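3.2 Collecting demonstrations by hand

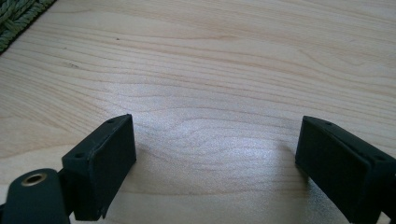
All demonstrations were recorded with the Iltent, a hand-held gripper that a person carries to the task and squeezes. We had first planned to collect everything by remote control, with the operator seated at a desk in Burnberg and moving the arm through a pair of joysticks. The joysticks were accurate. They also turned picking up a teaspoon into an afternoon's work, and the operators, who are otherwise patient people, began to describe the arm in terms we have left out of the supplementary material. We kept the remote sessions as a baseline (Section 4.3) and moved the main collection to hands.

The final set holds 500 demonstrations of table setting and clearing, of which 285 were recorded in homes and the rest in the lab. An episode starts with the jaws open above the table and ends when they are open again and the hand has pulled back. Operators were asked to hold still briefly at both ends. Most did so at the start. At the end, they tended to put the tool down and go looking for coffee, so we trim each episode automatically at the last opening of the jaws (Figure 3).

Figure 3. View from the gripper with the jaws open over a wooden tabletop. A corner of a woven mat is at upper left; glare from the finish covers much of the surface between and above the pads.

Glare deserves a paragraph of its own, having cost us most of July. A glossy table reflects whatever light is overhead, and the bright patch shifts as the hand moves. Our first policy took this patch for a thing worth grasping and went after it with real commitment. Asking people to close their curtains helped a little and made us unpopular. In the end we left the rooms as they were and varied brightness and contrast during training, which stopped the behavior on all but the shiniest table in the set.

The width of the jaws is read from the image itself, using the position of the two finger pads, and smoothed over 5 frames. Wood grain gave the tracker little trouble. Dark placemats gave it a good deal more, as a dark pad over a dark mat offers very little edge to follow. Where the tracker lost a pad, we filled short gaps by interpolation and discarded the episode if the gap was long.

Each operator received 15 minutes of practice before recording. The instructions fit on a card: move at a normal pace, keep the wrist within what the robot can reach, and do not help with the other hand. The last of these was broken constantly. People steady a cup without knowing they do it, and several denied it while watching the recording. We removed every episode in which a second hand touched the object, and replaced it with a new one from the same home where the household would still have us.

Recordings were aligned and converted to arm motions with Kwok, our in-house replay software, and checked against the joint limits of the Britari arm. Motions the arm could not follow were dropped. Most of these came from operators reaching across the full width of the table, something a person does easily and a bolted-down arm does once, loudly. The remaining episodes were passed to training without further editing.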